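Module Handout 3: Working Rules for Two-Arm Cells Handling Computer Hardware
Issued by Tsion Gebretsadik, Dillow Laboratory. Revised June 19, 2018.

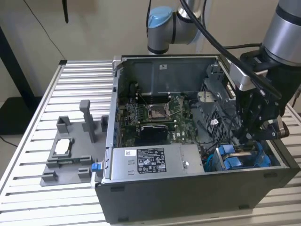 The rules in this handout apply to every session in which a robot arm works on or inside an opened desktop computer. They supplement the general laboratory rules and do not replace the risk assessment for the cell. Students who have not signed that assessment may observe from the walkway only.

1. Before the session

1.1 The computer must be unplugged from the mains and held off power for at least 14 minutes before the side panel is removed. The power supply is never to be opened, whatever the task.

1.2 The tower is laid on its side with the open face upward and placed against the fixture. Check by hand that it cannot slide. A case that moves when pushed is to be repositioned and the work origin taught again.

1.3 Loose cables inside the case should be tied back where possible. Where they must remain free, their position is recorded in the session sheet as a keep-out region. The same applies to any cable running to an arm or gripper: move each joint through its planned range at low speed and confirm that the cable neither pulls tight nor enters the case.

1.4 An empty processor socket is treated as a keep-out region at all times. Its contacts are easily bent and cannot be repaired in the laboratory.

2. Speed and force

2.1 Outside the case, tool speed is limited to 100 mm per second. Once any part of the gripper is below the rim of the case, the limit is 60 mm per second.

2.2 Only one arm may be inside the case at a time. The other is to be parked clear of it, with its program paused - a slow program is not a paused one.

2.3 Release tabs and drive caddies are plastic and will break under a sideways load. Approach them along the direction in which they are designed to move. After 3 failed attempts on the same part, stop and inspect it before continuing.

3. People in the cell

3.1 One named person holds the stop button throughout and has no other duty.

3.2 Hands may enter the work area only when both arms are stopped and the operator has said so aloud. Cut metal edges inside the chassis are sharp, and gloves should be worn when parts are lifted out by hand.

4. Records

Every stop, contact or dropped part is entered in the Koval log before work resumes. Entries should state which arm was moving, the part concerned and the program version. Groups using the Cistemen script library must also note any change made to the default limits.

Reading for the July seminar: course pack, section on shared workspaces, together with the Lidska case notes.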